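4.2 What the co-op players told us

I'll admit I went into this part of the study with a favourite theory. I thought people who play puzzle platformers together would talk more when the physics went wrong – a crate rolling off a ledge, a rope swinging the wrong way – and go quiet once they had a plan. Solène Marty, who ran the Camden sessions with me, thought the opposite and was rather smug about it by May.

We logged 1,140 puzzle attempts across the whole set of levels in Pikcombe, all of them played by pairs on one sofa with one screen. Of those, 853 ended with the door open and the pair moving on to the next room. In the other 291 we stopped the clock or the players asked to skip (four attempts were logged twice by the Mallet plug-in, so the totals don't quite match, and we've left them as recorded).

Solène was mostly right. Pairs chattered all the way through the rooms they solved, and a lot of it was hardly about the puzzle at all. It was "your go", "hang on", "no, my crate!" and plenty of laughing. In the skipped rooms one player tended to take over, and the other put the controller down in their lap. I hadn't planned to code for that, so Bastien Deschamps went back through the recordings and added it as a separate column.

The passing rooms gave us the clearest results. These are the ones where one character has to hand an object to the other before a timer runs out, and pairs who said a word at the moment of letting go dropped it far less often. Handing things over gets a longer treatment in Section 5, along with the Netance levels, where the two players can't see each other's half of the room.

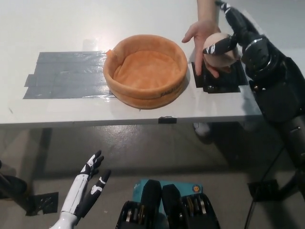

Department of Games and Interactive Play
Figure 2. A small beige ball held between a person's open hand and a black robot hand, over a square black pad on a white table.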